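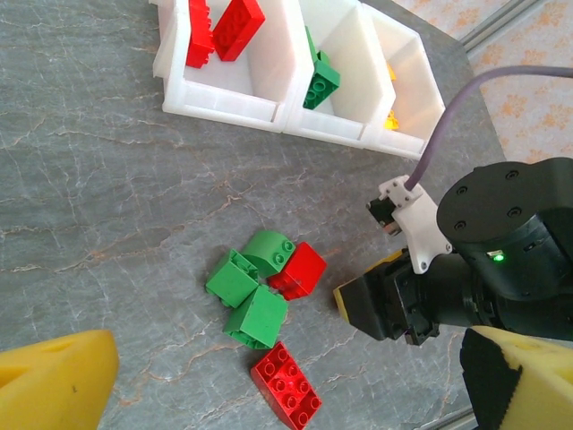

## Best way to clean secondhand toy bricks without warping them?

Posted 4/10/25 in Cleaning & Laundry

Bought a mixed lot of 294 bricks at the Warnville flea market, mostly the large toddler size. They're sticky and smell of basement. Can they go in the dishwasher, or is that too hot? A few have stickers I'd like to keep.

### Answer 1 (34 votes, accepted)

Wash by hand. Keep the water at or below 104 °F (40 °C); hotter water can deform the walls, and then the bricks stop gripping each other.

1. Pull out anything with stickers, metal axles or electronics. Wipe those with a damp cloth.
2. Soak the rest for 2 hours in warm water with a little dish soap.
3. Brush the hollow undersides with a bottle brush. Most of the grime sits there.
4. Rinse, then drain open side down on a towel. Turn them once.

For the smell, add white vinegar to a second soak. Keep bleach out of it.

### Answer 2 (3 votes)

Mesh bag, washing machine, cold delicate cycle, no spin. Some scuffing on the glossy ones. Don't tumble dry.

### Answer 3

we just used the top rack and they were ok, depends on your dishwasher I guess. ours is old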